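Bookbinding for Beginners: Handout for Session Two
Measuring, grain and cutting your covers
Skallel Evening Classes, September 2022

Welcome back, everyone, and thank you for being so patient with the glue last time! This week we slow down a little and talk about paper grain and measuring, which I know sounds like the dull part, but I promise you will be glad of it when your book opens nicely and lies flat on the table.

Paper has a grain, rather like cloth or timber. The fibres mostly settle in one direction while the sheet is being made, and the paper folds far more willingly along that direction than across it. In a book, the grain of everything (pages, boards, covering paper, endpapers) should run from head to tail, in line with the spine. If you mix them up, the damp in the paste makes the parts pull against each other and your covers will warp.

To find the grain, bend the sheet over gently without creasing it and press lightly with your palm. Then turn it and try the other way. One direction will feel springy and the other will give in quite easily, and the easy one is your grain. Pencil a small arrow on the back straight away, as it's very easy to forget which way you had it once the kettle has been on. 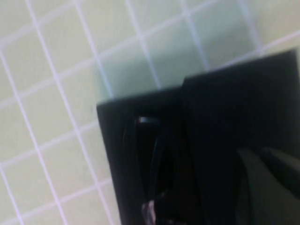 Now for the sheets themselves. The decorated paper from Dindow comes at 700 by 500 mm and the plainer Mendoza sort at 730 mm on the long side, so please measure your own sheet before you plan your cuts and don't go by your neighbour's. Our notebook has 16 leaves, sewn as a single section, and the covering paper wants a turn-in of 16 mm on every side. I used to be mean with my turn-ins to save paper and I have several sad little books at home with lifting edges to show for it.

Use a steel rule and a fresh blade, and make several light passes instead of one heavy one. Stand up to cut if you can, keep your fingers well back from the edge, and let the knife come towards you slowly.

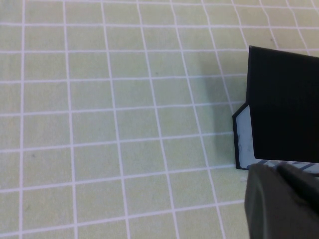
Boards need even more patience. Cut both from the same strip so that their heights match exactly, and check each corner with a set square before you reach for the paste. A board that is slightly out will look much worse once it is covered, I'm afraid.

For next time, please bring:
Two boards, cut and squared
Your covering paper, grain marked
A bone folder
Waste paper for pasting (old newspaper can leave ink on your cover)

Spare board is 50p a piece from the cupboard. Anyone hoping to finish a present for December should have a word with me before the end of the session, so we can plan your drying time.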